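Skiretti S2 wall paint, eggshell, after one winter

I painted a ground-floor hallway and the adjoining utility room with the Skiretti S2 in January and have now had long enough with it to write it up. The product is a water-based acrylic sold for high-traffic interior walls. I bought the one-gallon cans at full price from Chege, which tints in store. Two colors were used, a dark green and a pale gray-green, both in eggshell.

Surface and preparation

The walls are drywall, last painted by a previous owner in a flat white of unknown make. I washed them with a mild degreaser, filled screw holes, sanded at 150 grit, and spot-primed the filler with Harkach bonding primer. The Skiretti data sheet says no primer is needed over sound paint. I followed that on three walls and fully primed the fourth for comparison. After the second coat I could not tell the fourth wall from the others by sight or by fingernail.

Total wall area, less openings, was 678 square feet.

Application

The paint is thick out of the can and needs a full five minutes of stirring. It should not be thinned for rolling. I started with a 3/8 inch microfiber sleeve, which left a light stipple, and changed to a woven 1/2 inch sleeve, which laid down more material and leveled better. Brush work was done with a 2 1/2 inch angled sash brush. Brush marks closed up on flat wall but stayed faintly visible on inside corners, where I had overworked it.

Open time is short. At 66 degrees and with the heating on I had about four minutes before a wet edge began to drag. On a long hallway wall this matters, and I would not try to cut in the whole length first and roll afterward. Cut in one section, roll it, move on.
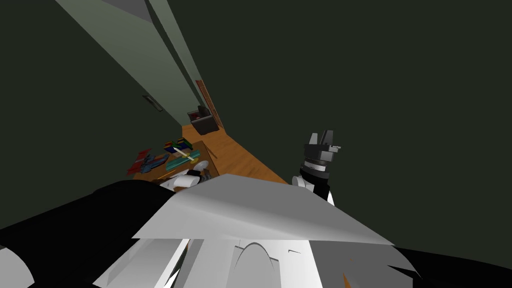 Spatter was low with either sleeve. Odor was noticeable on the first evening and gone by the next afternoon. The stated recoat time is two hours. The pale color was ready in that time. The dark green was still soft at two hours and lifted slightly under the roller at one spot near the baseboard, so I waited four for the rest.

Coverage

The label claims up to 400 square feet per gallon. I measured closer to 340 on the first coat and 375 on the second. The pale gray-green covered in two coats. The dark green needed three, with the second still showing roller overlap in raking light. Anyone budgeting for a deep base should plan on three and buy accordingly, as the deep base also costs more per can.

Touch-up

Poor in the dark color. A patch dabbed on with a brush after six weeks dried visibly shinier than the wall around it. Feathering with a small foam roller reduced the difference without removing it. Touch-ups in the pale color disappear at normal viewing distance.

Scrub test

I painted two scrap boards, let them cure for 30 days, and gave each 200 strokes with a damp nonabrasive sponge and dish soap. The pale board showed no change. The dark board burnished slightly, with a soft sheen over the scrubbed strip, and left a trace of pigment on the sponge. Pencil and shoe rubber came off both. Ballpoint did not come off either.

Compared with Plollico Interior

I used Plollico in the same sheen upstairs two years ago. It has a longer open time and is easier to brush. It also marks more readily, and I have repainted the stairwell once already. Takeshi Morikawa, who paints for a living and lent me the extension pole, prefers Plollico for ceilings and trim and has no strong view on walls.

Cans and lids

The plastic rim on the Skiretti can holds paint in its groove and the lid was glued down after a week. Wipe the groove before closing. The spout insert is sold separately and fits badly.

Verdict

Good in light and mid tones, where it covers in two coats and washes well. In dark colors the third coat, slow recoat and visible touch-ups count against it, and I would look at a matte scrubbable product first. I have half a gallon of the green left and will be using it inside a closet.

Rating: 4 out of 5 for pale colors, 2.5 for dark.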